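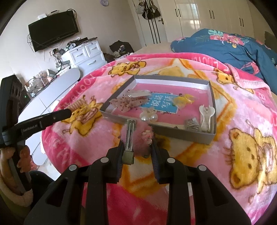

*Fluffy pink clip in one gripper, the other one right next to a hair tie. Blue panel in the box lid, bears all over the blanket.*

25/04/2023

I finally got to a Grostance open day! I've wanted to go ever since Jomar Ambrosio came back from the February one and wouldn't stop talking about it. They don't rent a hall. They open up the places where they do the work, which means you end up standing in people's actual homes watching them teach tidying to a robot that isn't even in the building.

There were 5 stops on the route and I made it to 2, mostly because I refused to leave the first one. (Sorry, Jomar. I know you had the parking figured out.)

My favorite was the bedroom. Wardrobe along the wall, TV, chest of drawers loaded with stuff, a bright bed with flowers on the duvet, and a whole bunch of hair accessories on a pink bear blanket. You hold a gripper in each hand and do the chore yourself, only with jaws for fingers. The tool records what you did, and that recording is what the robot learns from later. I had read about this kind of thing plenty of times, but seeing it done with a pompom is something else.

Hair stuff is mean, by the way. I would have guessed that something heavy or breakable would be the hard part. Nope. A ruffled fabric piece squishes wherever you grab it, so you can't tell how much you've really got. A coiled hair tie wants to roll. And a clip with a fat fluffy ball on it gives you two choices: take the fluff and hope, or go for the metal and hold it properly. Esi Bawa, who was running the room, is a firm believer in the metal. She had me watch the grip pads instead of the clip, and after a few rounds I started to see what she meant. You can tell from the pads whether a grip is good well before anything moves.

Then she let me try. I was terrible! My first instinct was to twist my wrist the way I would with my bare hand, and the jaws just slid off. I dropped a clip, picked it up with my fingers without thinking, and Esi said very kindly that we'd start that one over. My hands were tired after 16 pickups. She had done 115 that morning and was still chatting away as if she'd been folding napkins.

I asked her what happens with the bad tries. They keep them, but they get labeled. She also mixes everything up between rounds, so the pieces never sit in the same order and the lid gets turned or moved over. At one point she shifted a yellow bow maybe an inch, looked at it, and shifted it back. I could watch somebody do that all day.

Stop number two was at a place called Agbayani, a bakery with a small workroom upstairs, and they were doing dish towels. Good demo, very crowded, and I was stuck behind a tall man with a backpack. What I did get was a nice long talk on the stairs about Pruditz, the software they use to look over the recordings. You scrub through a session and mark where each grab starts and ends. It sounded dull for the first minute and then I had a lot of questions. Jomar went and got us both coffee and came back and I was still on the stairs.

A few notes if you're thinking of going to the next one:

- Wear short sleeves or push them up. Mine kept catching on the handle.
- Go early and pick one stop where you can try it yourself.
- Ask to see a bad recording. They're happy to show you, and I learned more from those than from the smooth ones.

I practiced at home tonight with salad tongs and a scrunchie. Dropped it four times, then got it into a mug. I've already asked Esi when the next date goes up, and Jomar is driving again.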